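Drisotholm Cup (women's floorball)

The Drisotholm Cup is a yearly floorball tournament for women's club teams, played in the town of Drisotholm. It is held in November, in the break between the first and the second part of the league season, and it is open to clubs from all divisions. The cup has no connection with the league table, and the results do not count for promotion. It is one of the older women's tournaments in the region and is known mostly for its short playing format and for the long rivalry between the clubs Dillach and Harms.

History

The tournament grew out of a friendly match between the women's team of the Drisotholm sports club and a visiting team from Dillach. The match was repeated the next year with a third team, Harms, and in this form, with only 3 teams, it continued for several seasons. Each team played the others twice on the same day, and the winner was the team with the most goals, not the most points. This rule was often criticized, as a team could lose two matches and still take the cup by one big win. It was changed when the tournament was opened to more clubs.

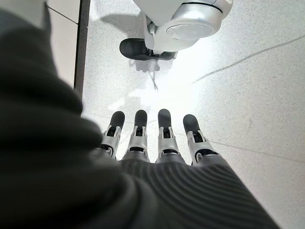

Robotic hand with four fingers above a speckled floor

After the opening, the number of entries grew quickly and the organizers had to introduce a qualifying day. For a time the qualifying matches were played in the smaller school gym on the other side of the river. The gym had a floor shorter than the rules ask for, and the matches there were played with four field players on each side in place of five. Results from these matches are normally listed separately in the club records.

The name of the tournament has changed more than once. It was first called the Autumn Meeting, then the Grustuder Trophy, after the sports store that paid for the prizes, and it received its present name when the contract with the store ended. Older players still use the name Grustuder for the final match only.

Venue

The main matches are played in the Drisotholm Arena, which is shared with the local handball and volleyball clubs. The arena has seats on both long sides and standing places behind one goal. The highest attendance of the tournament is given as around 4000, for a final between Dillach and Harms. The number includes spectators of both semifinals, who could stay in the hall with the same ticket, and for this reason some club histories do not accept it as a record for a single match. The best attendance for a qualifying day is 848.
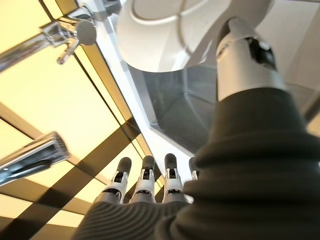

A robotic hand reaching upward, with white joints and dark fingertips

Format

The teams are divided into groups by a draw. Teams from the same town cannot be drawn in the same group. The two best teams of each group go to the knockout stage. A match in the group stage has two periods with running time, and the clock is stopped only for a penalty shot, an injury or a time-out. Semifinals and the final are played in three periods with effective time, as in the league.

If two teams have the same number of points, the match between them is decisive. If that match was a draw, the goal difference in the whole group is used, and after this the number of goals scored. A tied knockout match is continued with extra time until the first goal. When there is no goal in the extra time, penalty shots follow. The match for third place was removed from the program at the wish of the clubs, and both losing semifinalists now receive bronze medals.

Each club can register one team. A player who has appeared for one team in the qualifying matches cannot play for another team later in the same edition. Goalkeepers are an exception: with the permission of the organizers, a club can borrow a goalkeeper in case of injury.

Rivalry

Dillach and Harms have met in the final more often than any other pair of clubs. Dillach plays traditionally with strong pressure in the opponent's half, while Harms is known for waiting and for quick attacks from the goalkeeper's throw. The two clubs use similar dark green shirts, so the team named second on the match sheet plays in white. Supporters of Harms bring cowbells to the arena, which were forbidden for one edition and later allowed again, except during penalty shots.
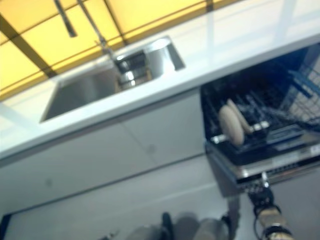
Page text by the Drisotholm Floorball Archive, last edited 4/23/21

Awards

The winning team receives a silver-colored cup on a stone base and keeps it until the next edition. The names of the winners are engraved on the base. A prize is also given to the best scorer and to the best goalkeeper, both chosen only from the knockout matches. The fair play award goes to the team with the fewest penalty minutes per match, and it has been won several times by teams that did not pass the group stage.

See also
Dillach (floorball club)
Harms (floorball club)
Drisotholm Arena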